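4. Picking up small flat parts

Work through this section once the Itari hand gripper is built and its fingers move freely. Use a plain, pale worktop and clear it of tools first.

1. Set the compartment tray at the back left of the table.

2. Lay a button badge face down, pin side up, in front of the tray. Check that the clasp is shut.

3. Open the fingers fully and bring them down with one pad on each side of the badge. 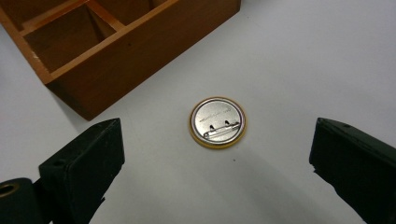
Itari Build Guide, Issue 2, July 2021, page 40

4. Line up the bevelled tips with the rim of the badge. Leave the pin and its clasp clear of both pads.

5. Squeeze the trigger slowly until both pads touch the rim. Stop there. Lift 55 mm, hold, and move across to the tray.

6. Lower the badge into a compartment before you let go.

Note: If the badge slides away from one pad, that finger is closing early. Go back to section 3 and reset the linkage.

Note: The wooden dividers are thin. Do not rest the hub on them.

Caution: Keep your free hand away from the hub while the fingers are closing. Never pick up a badge with an open pin.

Check the pads for wear every 600 grips. Spare pads are kept in the Bristhorpe workshop, in the drawer marked Quansah.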